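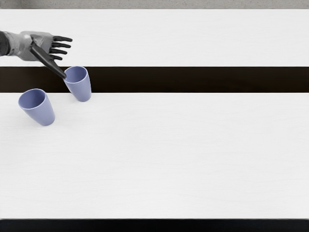 Fig. 1. Five-digit hand above the two cups, simulation view.

Unit 2: Comparing end effectors on a two-cup task
Course notes, Hetetberg. Prepared by Elfriede Kohlhase. Last revised 5 May 2019.

2.1 Purpose

The same arm is run in simulation with two end effectors: the Vurneo five-digit hand and the Hukell parallel gripper. The task is to pick up one cup and place it inside the other. The controller, the cup models and the surface are held fixed between runs. Only the end effector and its grasp planner change.

2.2 Why a tapered cup

Both cups are plain tumblers without handles, wide at the mouth and narrower at the base. On a tapered wall the contact normals point slightly downward, so a side grasp that closes too hard pushes the cup out of the grip toward the base. A rim grasp avoids this but needs one digit inside the mouth and at least one outside. In Fig. 1 the four fingers are still above the farther cup and the thumb tip is at the left side of its rim. From this view alone it is not possible to say whether the thumb is in contact. Use the contact log.

2.3 Logged quantities

For each trial the simulator writes:
- joint positions and commanded torques
- contact pairs (digit link, cup body), with normal force
- pose of both cups
- planner status code

A grasp counts as closed when contact is reported on opposing sides of the wall in the same step. A contact on the thumb alone is logged as a touch and is not a grasp. Students have often merged the two categories in the lab report; keep them in separate columns.

2.4 Trial counts

The April set contains 2705 trials with the five-digit hand. Of these, 990 ended with a closed grasp and 883 ended with the cup placed. Placement rate is computed over closed grasps, 883/990, and separately over all trials, 883/2705. Report both. The first describes the transfer phase, the second the whole task.

The parallel gripper set is to be generated by each group with the Vávra scripts. Use the same list of cup start poses.

2.5 Known problems

Thumb link geometry is a convex hull and is thicker than the visual mesh near the base. Early contacts on that link should be checked against the mesh distance before they are used.

Friction is set per material pair. If the gripper pads are left at the default value, the comparison is invalid.

Questions about the scripts go to Detlef Pfeiffer.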